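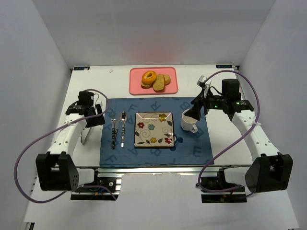
June, started 6:40 am

Batch 1279, white pan loaf, Potthorpe flour, new sack.

Carrying on from the last entry, where the loaves keyholed on cooling. Two changes today and I know that is one more than I should make at once. The oven is only free until lunch so I'm taking the risk. Change A is water down a little from the last batch. Change B is a longer bake with the top heat lower. If the sides still pull in I'll go back to the old water and look at the pans.

The new Potthorpe sack is not the same as the old one. It's grayer in the hand and it drinks slower. First two minutes of mixing it looked like there was far too much water and I nearly added flour. Left it. After the rest it had come together and if anything was on the tight side. Note for whoever mixes next: do not correct this flour before the rest. The sheet on the wall is from the old sack and should come down.

Mixer: Sadano on first speed until no dry flour, rest with the cover on, then second speed. The bowl still knocks on second. It is worse with a stiff dough. I tightened the clamp again and it was loose again by the end, so the clamp isn't the fault, it's the pin. There's a spare pin in the drawer under the scales but it looks like the wrong one (shorter, no groove). Left it alone.

Dough came off the hook warmer than I wanted. The water had been standing next to the proofer since I came in, my own fault. Put the tub on the floor by the back door instead of on the bench and it settled down. Folded once. It had good strength by then, a few big bubbles at the edge, smell mild and milky.

8:15 am

Divided and rounded. Scale was drifting again, reads high after the tub has been sitting on it. Zero it between pieces, not just at the start. I had to redo the first row. Short bench rest under plastic, then shaped: flatten, fold both sides in, roll up tight, seam down. The last few I rolled looser because the skin was starting to tear. Those went into the dented pan and the one next to it so they can be told apart later.

Pans: the ones back from re-coating are the darker ones. Mixed old and new in the same load on purpose. Old ones got oil, new ones got none. There is an argument for oiling everything and keeping it simple, but then we won't know what the coating is worth, and it was not cheap.

Proof ran long. The proofer is humid enough now that the tray is being filled, but there's a cold side, by the door hinge. Loaves on that side were visibly lower. Turned the rack halfway. I'd like to move the fan baffle but that means emptying the whole thing and I want a day with nothing in it.

10:50 am

Baked. Steam at the start only. Top heat lower as planned, bottom heat the same as before. The color came up slowly and I was worried they'd be pale, then it caught up in the last part of the bake. Pulled the first pan early to check the sides and put it back.

Results, on the rack:

Old pans, oiled: released fine. Sides straight while hot. Bottom a bit fried at the corners, too much oil in the corners as usual.

Re-coated pans, dry: released with one knock. Sides a shade darker than the others. Cleaner corners. Better loaf, to look at.

Loose-rolled ones: open line along the seam, top a bit lopsided. Not a surprise.

Cold side of the proofer: still lower, tore along one edge. Turning the rack helped but did not fix it.

1:30 pm, cooled

Sides are still straight on everything except one from the old pans, which has a slight dip in the middle of one long side. That is much better than the last batch. I can't say whether it was the water or the bake. My guess is the bake, as the crust on the side wall is properly set this time and you can feel it when you squeeze. Will repeat with the old water and the new bake to find out.

Cut one from each group. Crumb is even, a bit tighter than I'd like under the top crust. No gummy line at the bottom. Slices hold their shape when picked up by one corner, which the last batch would not do. Flavor is fine, a little flat. I think the salt is right and the fermentation is short. An overnight version would tell us, if there's room in the cooler once the Thái order has gone out.

Toasting: took slices through the toaster on setting 4, which is where we've been running everything. Browned evenly and quicker than the old flour did. Edges got there before the middle on the loaves from the dark pans, where the side crust had a head start. Setting 4 is slightly too much for this loaf. Softer in the center than I expected, crisp outside, no shatter. With butter it's a good piece of toast. By itself it's a bit dull, same complaint as the flavor above.

Staling: bagged the rest, one group in paper, one in plastic, one in plastic in the fridge for comparison even though we know how that ends. Squeeze test tomorrow morning and again the morning after. Please don't eat from the plastic bag on the top shelf. The paper ones are fair game once I've written them up.

Other things while I think of it

The Sirnasard sample came. Small bag, label says whole grain, stone ground. It smells very good, grassy. Not enough for a full mix so I'd use it as a portion of a pan loaf, swapped for part of the white. It will need more water. I'd hold it until the side wall business is settled or we'll be chasing two problems.

Oven hours are at 3000 by the counter, and the door seal was supposed to be looked at then. It's letting steam out at the bottom left, you can see the streak on the steel. I've put it on the board.

The bread knife is blunt. It dragged on the crumb and made it look coarser than it is. If the cut faces look ragged to anyone comparing with the last batch, that's the knife. Use the one from the other bench until this one is sharpened.

Sugar bin was left open overnight. It's crusted on top, fine underneath. Skimmed it.

Next time: old water, new bake, everything else the same. Only the re-coated pans, no oil. Cold water straight from the tap. Rack turned twice in the proofer. Roll all of them tight and stop if the skin tears, let them rest longer and come back. Toaster one notch down.

Left to do today: wash the tub, wipe out the Sadano, new sheet for the wall, order pin.

Recent entries
Pan loaf, keyholing on cooling
Proofer humidity, tray filled vs. dry
Pans sent out for re-coating
Potthorpe flour, end of old sack
Toaster settings for soft white
Milk bread, first try and second try
Bench scale drift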